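The group at Giltier that collects manipulation examples works from a single table stocked like a convenience store counter. Its data lead agreed to explain how the recordings are made, on the condition that the talk stay on procedure.

The current set is called Zasia. It holds 218 recorded episodes, of which 153 have passed review. "The remainder is either waiting or rejected," the lead said. "We don't delete rejects. They get a reason code and stay on disk."

Each episode is one instruction and one attempt. An operator drives the arms by teleoperation while the fixed view, the wrist view and the joint positions are logged against a common clock. The instruction is written before the arms move. "If you write it afterward, you describe what you got. The label drifts toward the motion."

Packaged food was chosen for its range of surfaces. Candy wrappers, foil and clear acrylic all reflect light differently, and the acrylic is the hardest for depth estimation. "On the stepped stand the edges are mostly highlights. The wrist view is where we find out if the policy can place the shelf at all."

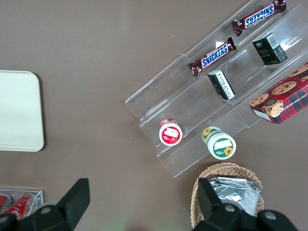

Why not generate the examples in simulation?

The group does use simulation for reach and collision checks. Contact with soft packaging is where it falls short, and the lead considers the cost of modeling a crumpled bag higher than the cost of recording one.

Layouts are changed between blocks by a script named Alex, which prints a list of item positions. Every layout is recorded 3 times with the same instruction. Repeats by one operator tend to be too similar, so operators rotate within a block.

Review is done in Gounder, an in-house playback tool. The reviewer marks the start of the approach, the closing of the gripper and the release. "Most arguments are over the release. Fingers open, object still touching. We count from loss of contact."

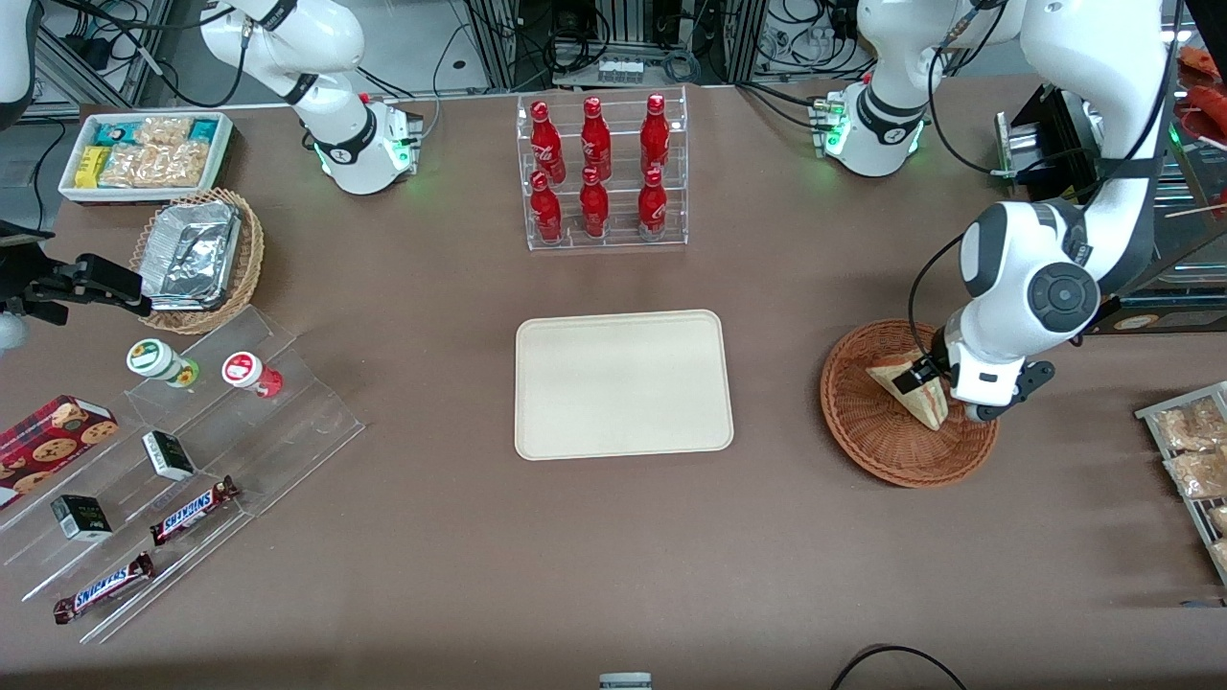
The left arm gripping a wrapped sandwich in the round basket, with the center tray empty.

Two-arm episodes remain the weak part of the set. The next round, planned for December, will add handovers and keep the same reason codes.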